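How does a cartoon get made?

You know how a cartoon goes by in 9 minutes and then you want another one? Making it took way longer. Months. Let's go quick.

First, an idea. Say a goat who wants to drive a bus. Somebody writes it down as a script. Who talks, what they say, where the goat is standing. Jokes too. Lots of jokes get thrown out.

Next comes the storyboard. Looks like a comic book with messy drawings. The team pins it up and reads it out loud, with silly voices. If a part is boring, out it goes. Vilém Brabec drew boards for a show called Pradura, and one chase got drawn 3 times before anyone laughed.

Then voices. Yep, before the real drawings! Actors stand at a microphone and read. The animators listen and make the mouths match. "Oh" is a round mouth. "Mmm" is a shut mouth. Try it in a mirror.

Now the moving part. A cartoon is really a big stack of still pictures. Each one is a teeny bit different from the last. Show them fast and your brain mixes them togther so it looks like the goat is walking. Flip books work the same way.

Do they draw every single picture new? Not always. Backgrounds get used again. So do walks. Watch somebody run past a house in an old cartoon, you might see the same house come by again and again. Sneaky.

Last, sound. Footsteps, doors, splats, music. A splat can be a wet towel dropped on the floor. Somebody gets paid to do that!

What's a season? Just a bunch of episodes that belong together. Pradura had 33 episodes in its first one and 67 in all. The very last one is called the finale, and its usually a big one.

Words to know
Script: the written story
Storyboard: the story in rough drawings
Episode: one show out of the bunch
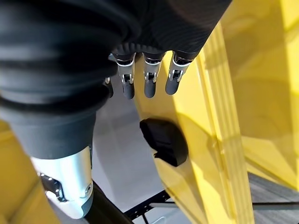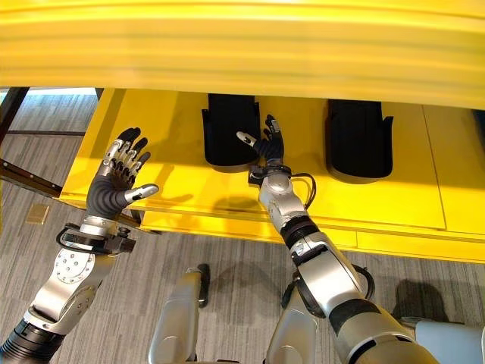
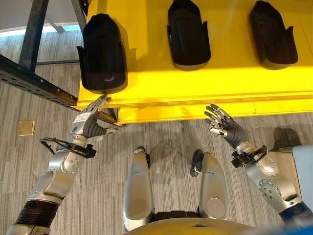
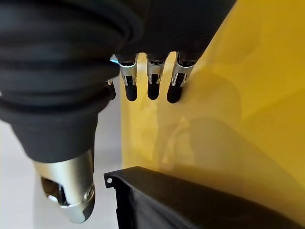 Why do cartoon characters wear the same clothes every day?
It saves time. The artists don't have to design a new outfit for each episode, and you can tell who's who right away, even when they're tiny on the screen.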